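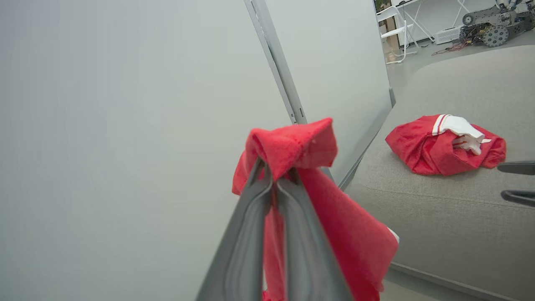

2 min read

09/12/2020

Cotton towels lose absorbency in commercial laundries mainly through residue, and most of that residue comes from dosing errors, according to the process engineer who runs the wash floor at Okel, a contract laundry in Orkby.

The plant handles towels, robes and bed linen for small hotels. Its engineer, who asked to be identified by job title only, spent July reviewing dosing records after one hotel complained that new towels were pushing water around the skin instead of taking it up.

"The first thing people suspect is the fabric," the engineer said. "We tested unused stock from the same delivery. After one plain wash with no softener, it was fine. After nine of our regular cycles, it was poor."

The test is simple. A drop of water is placed on the flat towel and timed until it disappears. Okel accepts anything up to two seconds. Towels from the complaint took far longer, and some held the drop on the surface until the operator gave up.

Records from the dosing pump, a Pumero unit, showed that softener had been added to 413 towel loads that should have had none. The program had been copied from the one used for fleece robes, and the softener step came with it.

"Softener is a coating. On a cotton loop it does what a coating does," the engineer said. 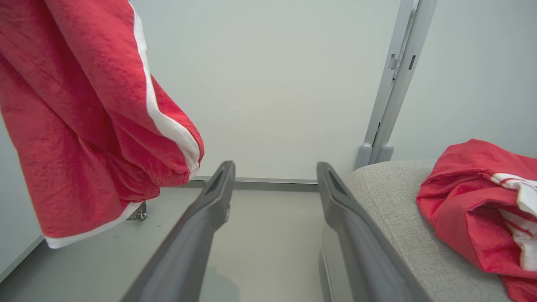
Removing the buildup took more work than finding it. Okel first tried a hotter wash at the normal detergent dose, which made little difference. The procedure that worked was two washes with no softener, a higher alkali dose in the first, and an extra rinse after each. Towels were then dried at a lower setting, to a small amount of remaining moisture.

"Overdrying gives you a stiff towel, and a stiff towel makes the customer ask for softener," the engineer said. "So you have to fix the dryer as well, or the request comes back."

Water hardness was checked at the same time. The softening plant, supplied by Harb, was within its limits, although the salt level alarm had been switched off at some point. It is now on.

Asked whether household users see the same problem, the engineer said the chemistry is the same and the doses are usually worse. "Most people fill the cap. Read the line inside the cap, and use the lower one if your water is soft."

Okel now keeps towel and robe programs in separate groups on the controller, and copying a program between groups requires a supervisor code. The drop test is done on one towel from each hotel every Monday. Results go on a paper sheet by the folding line.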